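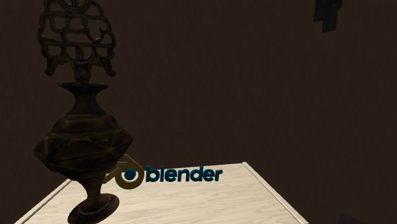 Unit 4: Surface condition and the written record

A condition report states what a surface looks like on the day of inspection, under a stated light, at a stated distance. It is the document against which all later change is measured, so the wording has to be repeatable by a second examiner. Mixed surfaces give the most trouble. On a tall ornamental piece with a faceted body, where dark brown, near-black shadow and a muted olive-gold sheen sit side by side in patches, the word "tarnished" is close to useless. The report should give the color of each patch, its boundary (sharp or gradual), and whether it follows the form or crosses it. Shadow must be separated from staining before anything is written down. Move the light, wait, and look again.

4.1 Terms

Patina: a stable surface layer formed by age, use or deliberate treatment. The term carries no judgment of value.

Corrosion product: a compound formed by reaction between the metal and its surroundings. Record color and texture first. Naming the compound requires analysis.

Accretion: material deposited on the surface from outside, including wax, dust, soot and polish residue. Polish residue is usually pale and collects in recesses.

Loss: absence of original material. State the longest dimension, the location, and whether the edge is fresh or worn.

In the Hisulel system, "loss" and "wear" are separate fields. In the older Politis forms they share one field, and entries must be split by hand when records are transferred.

4.2 Lighting

Use three set-ups for each face: diffuse, raking from the left, raking from above. Raking light exaggerates relief and should never be the only basis for a statement about depth. Faceted and openwork surfaces need additional angles -- a plane that reads as black in one position may read as gold in the next. Record the lamp position with every entry.

4.3 Order of work

Start at the top and work down. Divide the object at its structural joints and give each section a letter. Joints are inspected from both sides where access allows. Do not tighten, turn or lift any section to see whether it moves. If movement is suspected, write "stability not tested" and refer the object to the workshop.

Composite objects of metal and wood need a separate line for each contact zone. Wood responds to changes in humidity and metal does not, and stress tends to show at the fixing points. Look for fine cracks running with the grain, raised fibers, and staining next to screws or pins.

4.4 Worked figures

The Sollholm store survey covered 435 objects. Of these, 83 were returned for a second inspection on the grounds that the first report could not be matched to the surface. The most common fault was a color word with no location. The second was a location given as left or right with no stated viewpoint.

4.5 Exercise

Write a report of no more than 8 lines on one object from the Botasska teaching collection. Exchange reports with another student and locate each recorded feature from the text alone. Mark any entry that cannot be found. Revised reports are due 6 December 2025. Reports submitted in November may be returned for one further revision.

Reading for Unit 5: handout on environmental monitoring, sections 1 and 2 only.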